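Storing and Disposing of Medicines at Home

Most homes have more old medicine in them than anyone needs. Go through yours every February and again in late summer.

Keep tablets in the box they came in, with the leaflet. Strong painkillers belong in a locked box on a high shelf, away from the bathroom, where steam gets at them. The small Plotine box takes a standard key and holds 8 ordinary packets. Write the opening date on liquids.

Never pass leftover painkillers to a friend or relative, even for the same complaint. The dose that suited you may be dangerous for someone else.
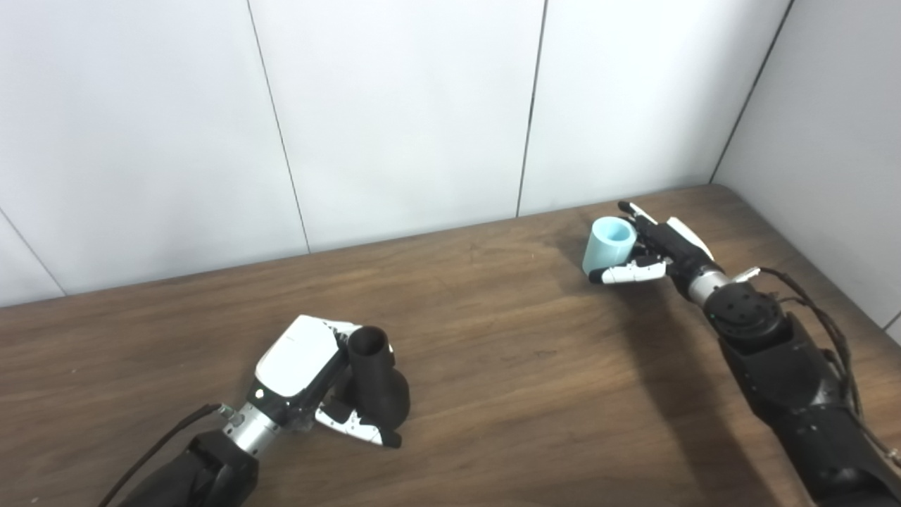 Where should leftover prescription painkillers go? Take them to a pharmacy or police station that runs a drop-off, and leave them in the original container with your name blacked out.

The Pivdale drop-off took in 2,559 packets last year, and 1,092 of them were past their date. If you can't get to one, check the leaflet for disposal directions before you put anything in the trash.

Comments

We keep a written list taped inside the cupboard door. Two columns, what it is and when it runs out.

Does the Broseck pharmacy take liquids? They turned my cough syrup away.

Ask at the counter. Ours takes them if the cap is tight.

Related

Reading a Dosage Label
What Belongs in a First Aid Kit
Mühlbauer Lock Boxes: Changing the Code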